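Materials Care Laboratory, Nendberg Building
Workshop notebook, March
Subject: Oil finishes on food-contact wood, second round

Opened 8:15 a.m. Purpose of this entry is to record the condition of the test boards after their rest period, to set out the revised oiling procedure, and to note matters outstanding before the boards are returned to the Drustmont teaching kitchen.

The boards in this round are maple and beech, cut from the stock supplied by Bustamante and planed in our own shop. Each was sanded through 120 and 180 grit, wiped with a damp cloth to raise the grain, left to dry overnight, and sanded lightly again at 220. Colleagues should note that the first round omitted the damp wipe. The rough feel reported on those boards after washing is attributed to that omission and should not be charged against the oil.

Two finishes are under comparison. The first is plain mineral oil, food grade. The second is the Sistero blend, made up here from mineral oil and beeswax at 5 parts oil to one part wax by weight. The blend is warmed in a water bath until clear and is applied while still soft. The batch made this morning weighed 245 grams and was poured into clean jars. It set evenly, with a slight dip at the center of each jar. The earlier batch had gone grainy, probably from cooling too close to the window, and has been discarded.
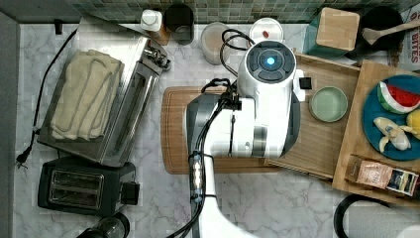 Procedure as revised. The board is to be at room temperature and fully dry. Oil is applied to both faces, the edges, and in particular the end grain, which takes up far more than the faces do. The surface is kept visibly wet for the soak period and topped up where dull patches appear. The excess is then wiped off with a cotton cloth and the board is stood on edge overnight. A second coat follows the next day. The old sheet called for a third coat on all boards; this is now required only where the end grain still looks pale.

Used cloths from the mineral oil trials may go in the ordinary bin. Cloths from the linseed work on the other bench may not, and must be laid out flat to dry outdoors or placed in the lidded metal can. The two sets of cloths were found mixed this morning. All of them have been treated as linseed cloths.

Readings. Moisture content of the maple boards is even from end to end. The beech boards are less satisfactory - two read noticeably higher at one end, the end that had been nearest the sink on the storage rack. The rack has been moved to the inner wall and the two boards set aside. They will be read again before any oil is applied. Board 63 has a hairline check running in from the end grain and is withdrawn from the comparison. It will be kept for the glue trial.

Water drop test, 10:40 a.m. Drops were placed on each finished face and left under a cover. On plain oil the drops had spread and left a faint darker ring. On the blend they stayed rounded for the full period and wiped away without a mark. This agrees with the first round. It remains unclear how much of the advantage survives regular washing, and the present entry should not be quoted in support of the blend until the wash cycles have been completed.

The wash series is set at 100 cycles per board, by hand, with warm water and plain dish soap. The boards are dried on edge between cycles. They are not to be soaked, and they are not to be leaned against the radiator to speed matters along. The log sheet has been redrawn with a column for the condition of the end grain, which was previously written in the margin and in several cases could not be read.

Care sheet for Drustmont. The draft is too long. The kitchen has asked for a single page that can be pinned up by the sink. Recommended content is washing, drying, when to oil again, and when to send a board back for resurfacing. The paragraph on wood species may be dropped. The remark on lemon and salt for odors may stay, provided the sheet also says to rinse the board afterward.

Outstanding: order beeswax in pellets, as the block is slow to cut and weighs out badly. Replace the cover on the water bath. Read the two beech boards again. Ask Bustamante whether the next delivery can be stickered in the stack, as the last one arrived close-piled and slightly cupped.

Closed 4:30 p.m. Jars labeled and shelved.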